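The Ferry to Etton

My aunt left me the house in Etton and the two keys that went with it. One opened the front door. The other opened nothing that I could find, and I tried it on everything, including the neighbor's shed.

I had come over from Wonura in June, on the early boat, meaning to stay long enough to clear the kitchen and sell. The agent had given me a list. Wash the curtains, it said. Throw out the cloths. 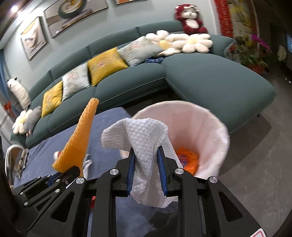
A crumpled white cloth, bumpy like a waffle.

I kept the cloths. They were good ones, and my aunt had hemmed them herself in the winter the ferry stopped running. She wrote to me that year. She said the town was quiet and that she had started locking the pantry, though she didn't say why.

The pantry had no lock. I looked at the door for a long time — there were no screw holes, no patch of newer paint.
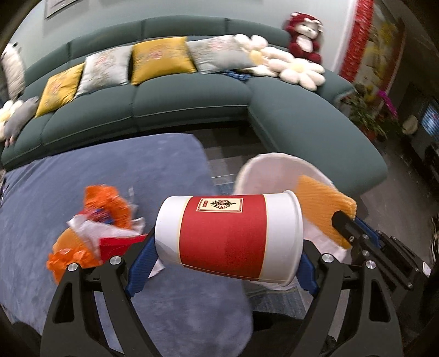 On the third night I walked down to the landing to ask about the boat back. The man in the ticket window saw the key in my hand and put down his pen.

"That's for the old house," he said. "The one up on Warnidari Road. She sold that before you were born."

"Who lives there now?"

"It burned," he said. "She kept paying for the water, though."

I bought a ticket for the morning. Then I went up Warnidari Road in the dark, with the key in my coat, to see where the pantry had been.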